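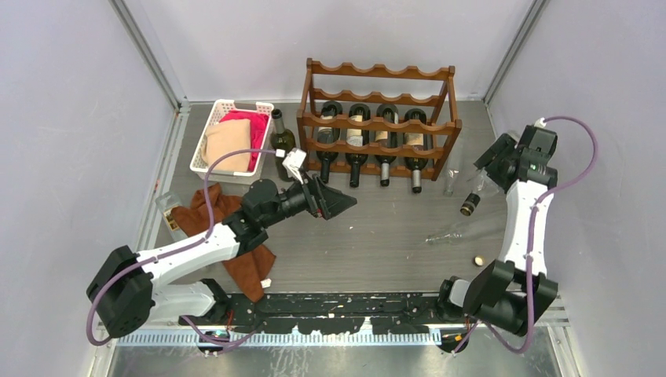
Speaker notes, evening talk, Lullden reading room
42 shares 6 comments

Good evening, everybody, and thank you for coming in on a night when you could be sitting in a yard somewhere with your feet up. (Wait for the chairs to settle. Say hello to Ubaldo if he made it.)

I want to talk tonight about keeping a family recipe book, and I should say right away that I came to this backward. I'm a decent cook and a terrible record keeper. For most of my life my recipes lived on envelopes, on the backs of phone bills, and in one case on the inside of a cupboard door, and when we sold that house the door stayed with the house. It was my aunt's plum cake. I've been trying to bake my way back to it ever since, and I'm close, but I'm not there!

So, the first part of the talk. Start with what people in your family really eat. I know the temptation is to begin with the grand things, the holiday goose and so on, but when I sat down with my cousin Teun De Haan and asked him what he missed, he said potato soup. Plain potato soup on a school night. He couldn't tell me what was in it besides potatoes, and neither could his sister, and they nearly had an argument over whether there was celery. (Pause here, somebody always laughs about the celery.)

Write down the arguments too. If one side of the family says celery and the other says never, put both in the book with the names beside them.

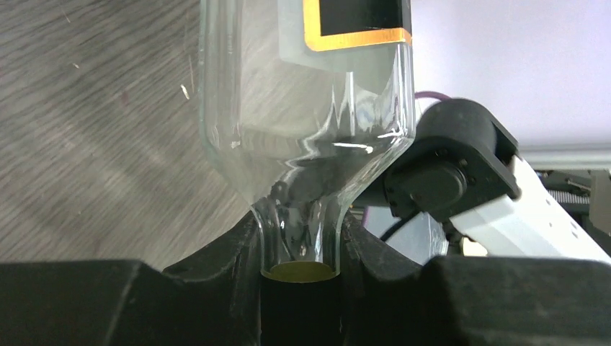 Now, measurements, and I'll try not to go on too long. Our grandmothers measured in handfuls and coffee cups and "until it looks right," and there's a real pull to turn all of that into grams. My advice is to keep both. Copy the old words exactly as they were said or written, spelling and all, and then underneath, in a different color, put what you measured when you cooked it yourself. My own book has 116 recipes in it now, and I've cooked 40 of them with the scale out on the counter. The rest are waiting for me, and they're very patient.

(Hold up the Donati notebook. Pass it along the left side first, they missed out last time.)

This is the one my mother-in-law kept. You'll see she wrote the weather next to nearly every Sunday dinner. For years I thought that was just her way, and then one rainy July I tried her bread and it came out like a brick, and I went back and read the notes again with a good deal more respect. Please be gentle with the back cover, it's been glued twice.

A word about interviews. Go and sit in the kitchen. Don't phone, if you can help it, and don't send a list of questions. Ubaldo Cirillo tried a list on his father and got back one line, which said "ask your mother." Then he went over and peeled onions with him for an afternoon and came home with 26 recipes and a story about a goat. (If Ubaldo is here, let him tell the goat story. Keep him to five minutes.)

Last part, making copies. One book is no book at all if the sink overflows. I typed mine up over a winter, and the copy shop in Covoleck bound a few for the cousins with those plastic spines that lie flat. Leave blank pages at the back of each one, more than you think you need. My niece has filled hers already, mostly with pancakes.

Questions, then coffee. The plum cake is on the side table, attempt number I don't know what, and if anyone tastes it and thinks it wants more lemon, please come and tell me before you leave.

18 likes 3 replies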